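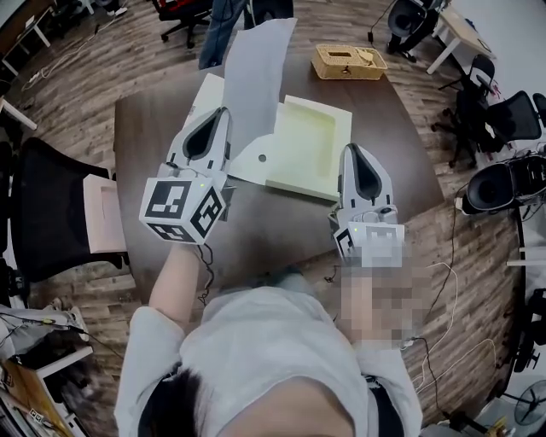

Report to the Indden Fund, for the period ending in August

Dear Ms Shawky,

In this period we continued the work on the village water points in Mwaipopo. The grant for this stage is used mostly for pipes, taps and the training of the pump keepers.

Water points. The new line from the spring is laid for 2,894 metres. The remaining part crosses the road at Trellgate, and for this we still wait for the permit of the district office. Mr Mussa visited the office two times and was told that the papers are complete. Until the permit is given, the families on the upper side continue to fetch water from the old well.

Storage. The 3,000 litre tank was delivered with a crack near the outlet. The supplier accepted the complaint and will exchange it without cost, but the transport must be paid by us. I ask your agreement to take this amount from the line for tools, where we spent less than planned.

Training. Zawadi Mrema held the course for pump keepers in Swahili. The part on changing seals was too short, and the participants asked for one more day. We plan it after the harvest, when people have more time.

Household survey. We visited 100 households. Many women told us that the queue in the early morning is a bigger problem for them than the distance. We would therefore like to put two taps at the school instead of one.

The next report will include the accounts, which Panagiotis Vasilakis is now checking in our Havotside office.

With kind regards,
Ákos Kovács
Project coordinator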